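Notebook, January. Reaction wheel and magnetorquer work for Nistus

Carrying on from the last entry. The wheel set is back on the air-bearing table after the rebalance. Axis 2 is the one giving trouble. Axes 1 and 3 follow the commanded torque within the noise at all speeds and I am leaving them alone.

09:40. Spun axis 2 up to 2000 rpm and let it coast. Drag torque from the coast-down is higher than in the December run and the curve has a kink in it at the low end, where it should be smooth down to the stop. Repeated in the other direction. Same kink, slightly smaller. Bearing temperature was level for both runs, so the grease has had time to settle.

10:25. Checked the drive electronics before blaming the bearing. Swapped the axis 1 and axis 2 drive cards. The kink stayed with the wheel. Swapped them back. Harness continuity fine, Hall sensor outputs fine on the scope, edges clean, no missing pulses. Logged as run 3133 on the Brudo logger. The runs before it today have the wrong axis label in the header (they say Z, should be Y). The data are good, only the label is wrong. I will correct it in the index and leave the files as they are. 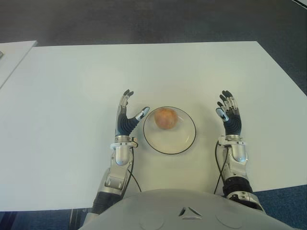
11:15. Zero-crossing test. Commanded a slow sine through zero speed on axis 2 with the table floating. The attitude error at each crossing is well over what we allowed for in the pointing budget. It is a stiction step, easy to see in the gyro trace, and the controller then overshoots while it winds the integrator back down. Two ways round this:

Bias the wheels so that none of them crosses zero in normal pointing. Costs momentum capacity and a little power. We have four wheels in the flight layout, so the null space is there to use.

Add a friction term to the feed-forward. Works on the bench if the friction is stable. I do not trust it to be stable over the life of the mission, given what axis 2 has done in a month.

Preference is the bias. Dougal Tosh would like both, with the feed-forward switched off by default and uploaded later if needed. No objection from me provided the flag is checked in the safe mode entry code. At present it is not.

13:30. Magnetorquers. Measured the dipole of the two rods and the air coil at full current. Rods agree with the supplier sheet. Residual dipole after switching off is larger on the X rod than on the Y rod. Ran a demagnetising cycle (decaying alternating current, 5 seconds) and the residual came down to the same level as Y. Suggest we run this cycle once after launch and after every desaturation that uses the X rod at full drive. It needs adding to the Flustum command list, where there is a spare slot after the coil test.

Magnetometer must not be read during the cycle. The present timing leaves a gap after coil off before the next sample, and the gap is long enough for a normal pulse. It is too short for the demagnetising cycle. Put a hold on the estimator for the whole of it and let it propagate on the gyros.

14:50. Back to axis 2. Put an accelerometer on the housing and swept slowly through the speed range. A line shows up at a fixed fraction of the wheel speed, and the fraction is close to the cage rate for this bearing. It is weak above mid-range and clear below it. That would fit cage instability or a preload that has shifted. The rebalance meant taking the clamp ring off, and the torque on refitting is written down in the record as a range, without a value.

Asked for a second opinion on the sweep plots before opening the wheel. 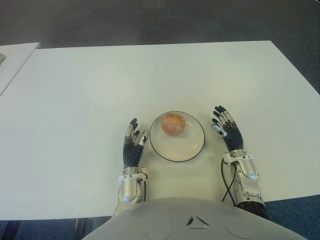
Gemma Tindall: I would not open it yet. If the preload has moved you should see it in the axial stiffness, and that can be measured with the wheel closed. Takács has the fixture, or had it when we did the engineering model. If the stiffness is unchanged then it is the cage or the lubricant and a run-in at low speed may clear it. Also please write the clamp torque as one number next time, with the wrench serial.

Agreed. Axis 2 is off the table and bagged, not to be run. Stiffness test first, then decide on a run-in.

To do:
Ask Takács for the axial fixture
Correct axis label in the Brudo index
Feed-forward flag in safe mode entry, off by default
Demagnetising cycle into the Flustum list, with the estimator hold
Redo the momentum budget with the wheel bias included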